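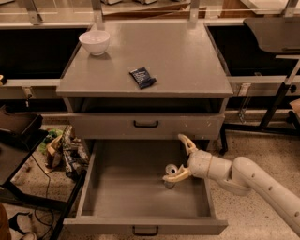 One respondent in Skilora told us that she had stopped reading the serving size on packets years ago, and that a serving was whatever fit in the bowl she had at hand. Several others gave much the same answer when asked how they decided on an amount between meals. We return to this point in Section 5.

Figure 3. Bowl and snack-size packet on a cabinet top.

4.2 Portion estimates outside of meals

The survey went to 1,000 adults in Skilora and Gater, and 970 returned a usable form. Respondents kept a food diary for 8 days in January and wrote down everything eaten outside of breakfast, lunch and dinner, along with their own guess at the amount. They were not given scales or measuring cups. Packaged items could be checked against the net weight on the label. Loose items such as nuts, crackers and dried fruit were checked against the reference portions in Harahap, which list household measures by volume.

Guesses for packaged items were close to the label weight when the whole packet was eaten. They were much less accurate when part of it was saved for later, and most people in that group wrote down "half" whatever the size. For loose items, respondents who ate from a bowl reported smaller amounts than those who ate from the bag. We cannot say from the diaries alone whether they ate less or only recorded less.

Entries made in the evening were shorter and more often left the amount blank. Blank entries were coded as missing and were not filled in from other days. The Mindo coding sheet, used for both towns, allows 5 categories of snack, and mixed items were placed under the ingredient listed first.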